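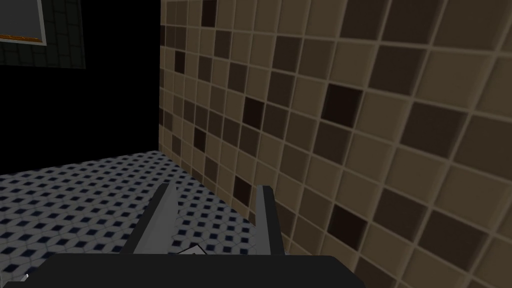 Background Performers and Day Players Wanted – "Killalmont," Season 2

Makotari Pictures is casting for the second season of the crime drama "Killalmont." The new season is six episodes. It follows detective Ros Minja as she reopens a missing persons case from 2008 after a retired ferry captain changes his statement.

Shooting starts in December and runs for 43 days. Most of the work is on stage, with some nights at the harbor.

Who we need

Ferry passengers and crew, ages 18 and up. We are hiring 30 people for the crossing in episode one and would like the same faces back for the inquest in episode five.

Uniformed officers. Previous police, military or security experience helps but is not required. Visible tattoos on the neck or hands are a problem for these roles.

Day players with a few lines: a night nurse, a pawnshop owner, a court clerk and two reporters. Please attach a reel or a link to past work.

Pay and hours

Background performers get $355 per day for up to ten hours, with overtime after that. Day player rates are set by contract. Meals are provided. Parking is free at the stage lot, and a shuttle runs to the harbor on night shoots.

Call time is usually 6:30 a.m. Night calls are 5 p.m. You must be free for your full day, as we can't release people early for other jobs.

How to apply

Send two recent photos (one face, one full length, no filters), your height, clothing sizes and any dates you can't work. Put the role in the subject line. Applications go to Caroline Khaemba in the casting office. If you worked on season one, say so – your paperwork may still be good.

Fittings are handled by Ívar Oddsson in wardrobe, who will contact you after you are booked. Bring plain dark shoes.

There is no fee to apply. You must be legally able to work in the United States and show ID on your first day.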